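Ticket: Water heater tripping the safety switch, unit keeps "passing" tests
Status: Closed
Product: Skurnard electric storage heater, under-bench model
Logged by: Hendrik Botha

Original report

The safety switch on the kitchen circuit has tripped most mornings since the start of June. The heater under the bench is the only thing hard-wired to that circuit. I rang the Skurnard line and was told to switch the heater off for an hour and switch it back on. I did that. It tripped again at 6.40 the next morning.

I'm logging this in writing because the phone advice has now been given to me three times by three people, and I don't believe any of them had read the notes from the one before.

Reply from support

Thanks for getting in touch. Nuisance tripping is often caused by a portable appliance on the same circuit. Please unplug all appliances and monitor for 48 hours.

Customer update

Unplugged the kettle, toaster, fridge and the phone charger. The fridge went on an extension lead from the hallway, which my wife was not pleased about. The switch tripped both mornings. So I don't accept "portable appliance". There weren't any.

I'd also like to query the word "nuisance". The switch is there to detect current going somewhere it shouldn't. If it goes off every morning I'd assume it's doing its job until someone shows me otherwise.

Reply from support

We can arrange a visit from our service partner, Trenelari. If no fault is found a call-out fee may apply.

Customer update, after first visit

The technician was here for 13 minutes. He put a meter on the element, said it was fine and left a sheet saying "tested OK, advise customer monitor". The heater was stone cold when he tested it, as it had been off since the trip that morning. I asked whether it would make a difference if it was hot. He said it shouldn't.

I have my doubts. The heater is on a timer that starts at 6.00, and the trip comes roughly 50 minutes later, give or take, never at the moment it switches on. Something changes as it warms up. I'm not an electrician but I can read a clock.

Reply from support

Our partner has found no fault. Customers with similar symptoms have had good results with the Stulasix surge filter, available from our online shop.

Customer update

I won't be buying a filter. A surge filter has nothing to do with leakage to earth as far as I can find out, and the product page doesn't claim it does. It says "supports cleaner power for the whole home", whatever that means.

What I did instead, with the supply off at the board, was have a licensed electrician in at my own expense. Her readings are on the sheet I've attached to this ticket. Short version:

- Element cold: insulation reading good, same as your technician got.
- Element hot, tested straight after the heating cycle: reading well down.
- Element disconnected, circuit back on overnight: no trip.
- Thermostat and wiring: no problem found.

The label gives the element as 2000 watts, so she is fitting a replacement at the same rating. She reckons the sheath has a hairline split that opens up with heat and lets a bit of moisture in. She couldn't see it without pulling the element, so treat that as her opinion until it's out. 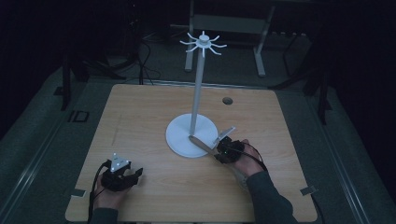 The part arrived from Zhuravel four days after ordering. Your own spares desk had quoted three weeks. I was told on the phone that a non-Skurnard element would void the warranty, but the warranty booklet says "an equivalent part fitted by a licensed person", and I've sent you a copy of that page with the line marked.

Customer update, after repair

Old element out. There was a split in the sheath near the bend, with white scale in it. New one fitted, tested cold and hot, both fine. No trips in two weeks on the same timer setting, with the fridge and everything else plugged back in where they belong.

I'd like the electrician's bill and the part refunded, and the call-out fee cancelled. I'd also like the "no fault found" entry on my record corrected, as there was one.

Reply from support

We've cancelled the call-out fee and will refund the part as a gesture of goodwill. Labour is not covered. We're pleased the issue has been resolved.

Customer update

Noted. I don't regard it as goodwill and I've asked for the labour decision to be reviewed. You can close the technical side. I've kept the old element in a bag in the shed if anyone at Skurnard wants to look at it, and so far I haven't been asked.

Related tickets
Heater lukewarm after timer change
Relief valve dripping overnight
Safety switch trips when dishwasher heats
Stulasix filter: return request
Trenelari call-out fee charged twice

Contact support | Copyright Skurnard Customer Care | Back to top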